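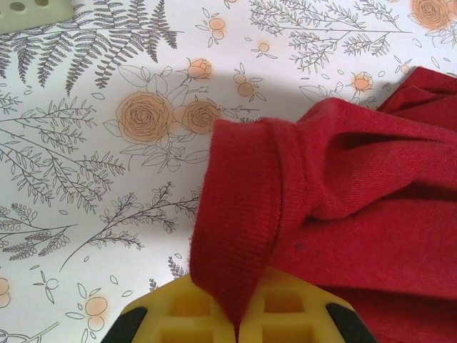 News > Company > Press Releases

Products Care Guides Stores Press Contact

Stemico to Open Garment Repair Counters in Rendine and Campos

3 min read

RENDINE, 7/13/18 – Stemico, the knitwear and casual clothing company, will open repair counters in 3 of its stores this summer. Two are in Rendine and one is in Campos. The counters will take in sweatshirts, sweaters, T-shirts and other knit tops of any brand, whether or not they were bought at Stemico.

Customers can drop off a garment during regular store hours. Staff will check it at the counter, give a price and write up a ticket. Most repairs will be ready in five days. Work that needs matched yarn or new ribbing may take longer, and the customer will be told so at drop-off.

The service covers worn cuffs and hems, split seams, small holes, pulled threads and broken zippers. Stemico will not take leather, swimwear or items with water damage. Garments should be washed before they are brought in.

Sewing will be done at the company's Rastance workroom, where Stemico has made samples and handled returns for several years. The workroom has added 5 sewing stations for the program, and finished items will go back to the store where they were left.

Repairs on Stemico garments less than a year old are free with a receipt. For all other items, prices depend on the type of work and are posted at each counter. Finished garments will be held for 60 days.

A wider rollout is planned for January – the company has 40 stores in all, and locations for the next group of counters have not been chosen.

Store addresses, hours and a full price list are available on the Stemico website under Care Guides. Press questions may be sent through the Contact page.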